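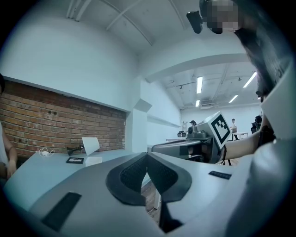

Chapter 4
Who Said It First? Tracing a Quotation Back to Its Source

Few jobs in a newsroom are as much fun as chasing a quotation. You start with one sentence that everybody seems to be repeating, and you walk backwards through reposts, rewrites and half-remembered radio chats until you reach the first person who wrote it down. Sometimes that takes five minutes. Sometimes it takes a week (and you will enjoy nearly all of it!).

Take the case we will follow through this chapter. A small-town paper, the Ikalby Messenger, ran a line in which the head of the local water board appeared to call her own customers "wasteful children". By the next evening it had been shared 1,539 times. Three larger websites had copied it, each naming one of the others as the source. The Messenger itself had lifted it from a page called Stikgate, which gave no source at all.

A trainee at the Tiner news desk was handed the story and asked one plain question: where and when did she say this? The meeting was on record. The minutes ran to 21 pages, and the word "wasteful" came up once, in a remark about old pipes. The word "children" came up in a different item, on school visits to the reservoir. Somebody had stitched the two together – and the result was angrier, shorter and far easier to share than anything said in the room.

Look at how ordinary each step was. An editor was short of time. A reporter trusted a rival. A reader saw a sentence that fitted what she already thought of the water board and passed it on to 50 friends. Most false quotations travel this way, through people who would be upset to hear they had helped.

We will begin with the chain itself: how to draw it, how to date each link, and what to do when two sites point at each other. After that come recordings and minutes, which are wonderful things once you know how to read them quickly. The last section deals with corrections. When the Güneş weekly printed its own version of the water board story, it put the correction on page two in 300 words, with the full remark set out, and we will compare that with the single line the Messenger gave it in October.

Before you read on, pick a quotation you have seen shared this week. Write it out exactly, with the name attached to it, and keep it beside you. You will need it for the first exercise.

Contact the publisher | © Tiner Learning, all rights reserved | Back to top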